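# Clamdale Knits: folding notes for sweaters and other knitted things

## What this is

Clamdale Knits is a written collection about folding knitwear at home, on a bed, the way most of us end up doing it. It grew out of a habit I have of writing down how a thing was folded and how it came out of the drawer a few months later, and it has been added to in fits and starts for longer than I would like to admit. There are 193 short notes in it now. Each one is about a single garment on a single occasion, and each is plain text you can open with anything.

I am putting it up for people who write household guides, teach home sewing or repair classes, or simply have too many sweaters and one shallow drawer. If you only want the method and don't care about the notes, skip down to "The fold itself" and leave the rest for a rainy afternoon.

Last real update: September 2020.

## What is in the folder

- notes/ has the 193 notes, one file per garment per occasion
- terms.txt has the words I use for stitches and parts of a garment
- drawers.txt has the inside measurements of the drawers and shelves in the house
- rornside/ has an older batch, kept separate for reasons given further down

The longest note stops at 1000 words. I set that limit after I wrote a very, very long one about a fisherman's sweater and found I couldn't bear to read it back. Most are much shorter, and a few are only a line or two, which I have left alone on purpose (a cotton cardigan that folds flat and stays flat doesn't need a story).

## What a note looks like

Every note has the same headings, in the same order, though I'll confess some of them are blank:

garment: pullover, cardigan, vest, scarf, blanket
yarn: as the label has it, or "unlabeled"
texture: smooth, ribbed, waffle, cable, mixed
surface: bed, table, floor
fold: sleeves first, body first, or rolled
kept in: drawer, shelf, box, bag
came out: how it looked the next time it was wanted
remarks: anything at all

The "texture" line started out as a simple choice between thin and thick. That was no use. A thick smooth sweater behaves nicely and a thin waffle knit can fight you the whole way, so the older notes were gone over and changed. You may still find a stray "thick" here and there, and you're welcome to send me the file name if you do.

"Mixed" means a garment with one texture on the body and another on the sleeves or at the edges. These turned out to be the most interesting ones to write about. The two kinds of fabric stretch differently, and a fold that suits the body can leave the sleeve in a wad.

## The fold itself

I have tried a good many ways and come back to this one nearly every time.

1. Make the bed first, or at least pull the covers smooth. Lumps in the bedding come up through a soft knit and you'll be chasing them forever.
2. Lay the sweater down and smooth it from the middle outward with the flat of your hands. Go gently at the hem.
3. Find both ends of each sleeve before you fold anything. Pull the sleeve straight to one side until the ribs or the waffle open up evenly, then let it relax a little.
4. Bring the sleeve across the body and lay it flat. If it bunches at the shoulder, lift it and lay it down again; pushing at it only moves the bunch along.
5. Fold the body over in 2 for a shelf. For a shallow drawer, fold it once more.
6. Turn the whole bundle over so the loose edges are underneath.

Leave a gap of 2 inches between the top of the pile and the top of the drawer. I used to stuff them right up to the wood, and the one on top always came out with a crease straight across its chest.

## Some words about sleeves

If you read only one kind of note, please read the ones about sleeves! A body is more or less a rectangle and will forgive you almost anything. A sleeve is narrow at one end and wide at the other, and on a hand-knit it's often heavier than you expect, so it drags the shoulder along when you move it.

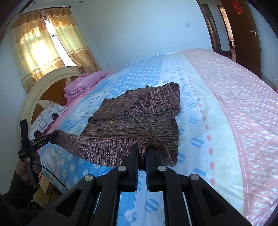
My own rule is to straighten the sleeve along its length first and worry about its width second. With a coarse waffle texture you can watch the little squares and see whether they're pulled long or sitting comfortably. If they look long, ease off. I have ruined the cuff of a perfectly good sweater by tugging at it in a hurry, and it flared like a bell ever after.

Marled yarns, with several colors twisted together, are harder to judge by eye because the streaks wander about on their own. I go by touch with those. Run a palm down the sleeve and any twist will tell you where it is. Small badges and emblems sewn to the body are best left facing up on the first fold, and away from the crease if you can manage it.

## The Rornside batch

The notes in rornside/ were written in a colder house, with a cedar chest and no proper drawers, and nearly everything in them is rolled. I don't roll anymore, except for scarves. They use the Mulcahy headings, which is only my name for the old notebook they were copied out of, and the two sets shouldn't be mixed without some tidying.

## Known gaps

Hardly any children's clothes. Only a handful of blankets, and every one of those was folded on the floor. The "came out" line is missing wherever the sweater was given away before I got it out again. Nothing has been said about moths, a subject I find too upsetting.

## Using the notes

Copy them, print them, cut them up for a class. A mention of Clamdale Knits is kind but not required. I hope to add the December batch once the heavy things have been worn and put away a time or two.

Comments (4)

fandura_yarns
Tried the sleeve-first fold on a big cabled cardigan and it finally fits the drawer. Mine still needs one more fold than yours, but the drawer is only 10 inches deep front to back.

slowstitch
Do you fold turtlenecks with the neck up or tucked down? I looked in terms.txt and couldn't find it.

clamdale (author)
Tucked down, and loosely. I'll add it to the terms when I next sit down with them, thank you for looking!

woolandwindow
The link to drawers.txt opens a blank page for me, is it just my end?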